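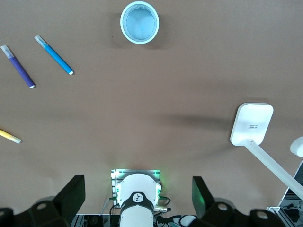 Maite Vallejo, Consumer Affairs Writer

June

Print this page | E-mail this article

Search this site: Enter keyword Go

Ottar Hovland wants me to believe that a cup can vanish. His firm, Fagerlund, sells paper cups to offices and schools, and the new line is sold as fully compostable. I asked him where.

"In the right facility," he said. Which facility? "There are 2 in the region that could take them." Could, or do? He looked at his notes. "One does. The other is in talks."

The cups cost 14 pence each, against eight for the ordinary sort. Hovland says buyers pay the difference gladly. I have yet to meet one.

Torunn Ljungberg ran the waste contract in Maston until last year, and she was blunter. "We pulled them out and burned them," she said. "The lining looks the same as plastic on the belt — you can't ask a sorter to guess."

Hovland called that "a training issue". I put it to him that people might simply wash a mug. "Mugs have a footprint too," he said, and mentioned a study. He promised to send it over. I have asked for it again.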